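Paper carrier bags: handles, folds and what fails first

25 Aug 2018

I keep paper carrier bags. The drawer under the stairs held them until October of last year, when the drawer front came off its runners, and since then they have lived upright in a crate in the hall. This post covers how I sort them, how I fold them, and which part gives out. The earlier post on glass jars has the same layout and can be skipped by anyone who has no jars.

The terms first. The gusset is the pleated side panel. The turn-top is the strip at the mouth where the paper is folded down on itself. The patch is the small piece of paper glued inside the turn-top to hold the handle ends. The base is folded from the same sheet as the body and glued, with or without a loose card laid in it. Shops use different words for all of these and I have stopped correcting them.

Handles

I sort by handle. Size and color turned out to be poor keys, as a large bag with a bad handle is less useful than a small one with a good one.

Flat tape handles are a folded paper strip glued to the inside of the bag. They lie flat, stack well and cut into the fingers under load. The strip itself rarely tears. The glue lets go at one end, usually in the cold, and the bag swings open with the load still in it.

Twisted paper handles are a cord made from rolled paper, glued under a patch. They are the ones most grocery bags come with. Wet hands soften them. Once the twist has opened up the handle stretches, and a bag in that state goes to the recycling.

String handles pass through the paper or are fixed at the mouth, depending on the maker. They are comfortable and they do not stretch much. The drawback is in storage. String does not lie flat, it curls away from the bag, and in a crate of upright bags each handle finds its neighbor. Pulling out one bag brings up two more.

The bakery in Peltham uses a twisted handle. Zavar, where I buy lamp parts, uses string. The Pernilent bags are flat tape and I no longer keep them.

Standing and lying

An empty paper bag does not stand well. The base has been folded once already, at the factory, and it wants to return to that fold. A light knock at the mouth puts it on its side, and from there one long face is down, one is up, and the handles go wherever they like. On a hard floor it also slides when pushed, so an attempt to stand it up from one side mostly moves it along.

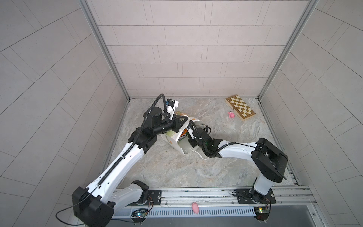 Paper bag on its side, one white string handle curled out onto the floor.

From this position there are two ways back. The first is to lift by the handle. This works if both handles are free and come up together. With one handle only, the mouth opens unevenly and the bag hangs at an angle, so the base meets the floor on one edge and folds under. The second is to hold the body on both sides near the mouth and rotate it about the bottom edge. I prefer the second. It needs two hands and it keeps the load off the patches.

A weight in the base solves most of this. I cut a card to the size of the base from the back of a writing pad and drop it in. With the card in place the fold cannot close up and the bag stays where it is put, unless there is a draft. For bags used as bins I use two cards.

Folding

The factory folds are the only ones worth using. Every new crease crosses an old one somewhere, and the paper wears through at the crossing. The sequence I use:

Open the bag fully and take out the card, if there is one.
Lay the bag on one long face, with the mouth toward you.
Tuck both handles inside, flat against the upper face.
Push the gussets in along their center creases.
Fold the base up against the body on its existing line.
Press from the base toward the mouth with the side of the hand.

Tucking the handles in before the gussets matters with string and makes little difference with tape. If the gussets go in first, the string gets trapped in the pleat and leaves a ridge, and the bag will not close below a certain thickness. I did it the wrong way for years.

I do not fold them in half. A folded bag stored upright at full height takes more space and lasts longer. Inga (the cat, for new readers) has flattened several for me without regard to the creases, and those are used for kindling.

Where they fail

I wrote the cause of failure on each bag before it went out, over 11 months. I had planned on a year but lost the pencil and then the habit. The results are from one household and are worth what that suggests.

The most common failure was at the patch, on one side only. The load had been carried by one handle at some point, often while the keys were being looked for. Next was the lower corner, where the gusset meets the base and three layers are folded to a point. Scuffing wears it through, and the hole gets larger with each trip. Plain tearing of the face was rare and always involved something with a corner, such as a box or a book.

A bag with a worn corner can be repaired from the inside with a square of paper and white glue. Leave it overnight under a book. A lifted patch can be glued back down, but I would not carry glass in it afterward. Torn faces I leave alone.

Current stock

There are 7 string bags, 4 with twisted handles, and no tape. The string bags face one way in the crate with the handles tucked, and the twisted ones face the other way – this has reduced the tangling, though the cards still fall out of the larger ones when they are lifted. I have tried a dot of glue under the card. It holds, but then the base cannot be folded up, and the bag has to be stored open.

Next I want to try a card with a finger hole near one edge, so it comes out without tipping the bag over.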